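Does wood really tell you how old a tree was?

You have probably heard that you can count the rings in a tree and find out its age. Grown-ups love saying this. It is mostly right, but I like to poke at things people say too easily, so let's poke at it.

A tree grows just under its bark. In spring it grows fast and makes pale wood. Later in the summer it slows down and makes darker wood. One pale band and one dark band make a ring, and a ring is usually one year. 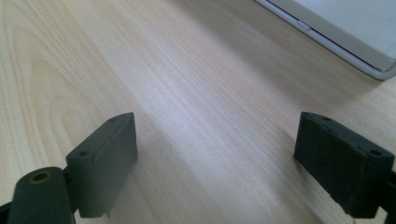 Usually! In a very dry year a tree may skip a ring on part of its trunk. After a late frost in May it may stop, start again and leave an extra one. So if you count 30 rings on a stump, the tree might be a little older or younger than that. People who study rings check lots of trees against each other before they believe a number.

Now for the lines on a table. Are those rings too? Yes, but sliced a different way. Cut straight across a trunk and you get circles. Cut along it and you get stripes, or tall pointed arches. It is the same wood both times.

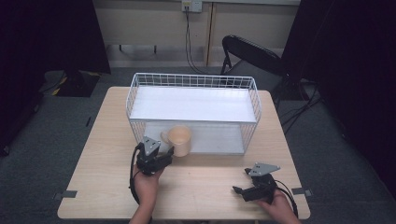 A reader in Gutham disagrees: my grandad says you can still count the years on a plank, so why not on a table? Well, you can count some of them. A plank is only one slice, and it may miss the middle of the tree, or the outside, or both. If you count 11 lines, all you know is that the tree lived at least about that long.

Then there are the sayings I don't believe. "Moss only grows on the north side" is one. Go and look at five trees in a damp wood and see what you think.

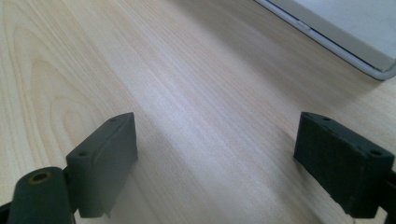
Can you trust the pattern?

Not always. Some furniture has a thin sheet of real wood glued on top, called veneer. Some has no wood on show at all, only a printed picture of it. Look for the same swirl turning up twice — real trees don't repeat themselves exactly.
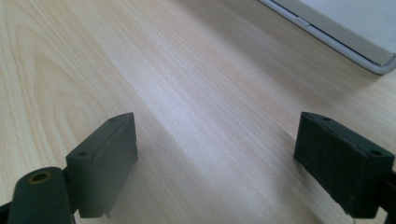
Another test is to look at the end of a board. In solid wood, the lines on top should join up with lines on the end. If they stop dead at the corner, be suspicious, and ask before you start picking at the edge.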